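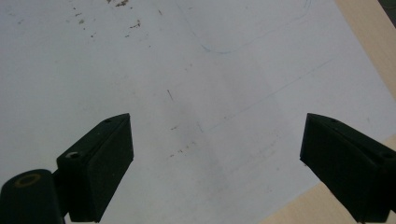

Figure 1. White paper sheet over a light wooden surface, Fustcombe workroom.

Progress report to Cisunano, grant 3493
Prepared by Wiesława Kozłowski, May 20, 2025

Work since January has concentrated on the flat-paper stream. The plan chest inherited from the Mushi drafting office has been opened and its upper drawers sorted. The lower drawers remain closed until the humidity log has settled.

Surface preparation. Large sheets are now laid out on a covered worktop. The cover sheet in Figure 1 shows smudging in places and is due for replacement under the revised schedule. Kibet Swai has asked that cover paper be changed at the start of each drawer — the previous practice was to change it when it looked dirty, which left the decision to whoever was on shift. The colour of the bare timber is close to that of the older tracing stock, so sheets are to be kept wholly on the white ground while edges are checked for tears.

Cataloguing. The 1942 harbour survey has been entered in full. Hamisi Odera is reconciling its sheet titles with the original index, where two series share a prefix. Ans Mertens has drafted a naming rule and it is in use pending comment.

Storage. Tremevix delivered the first of 2 folder orders. The second is delayed at the supplier's end; no cost variation is expected.

Variance. Labour is under budget for the period. Consumables are slightly over, mainly blotter and cover paper.

Next period: open drawer 4, complete the index reconciliation, and return the signed storage checklist to Elibariki Ondieki.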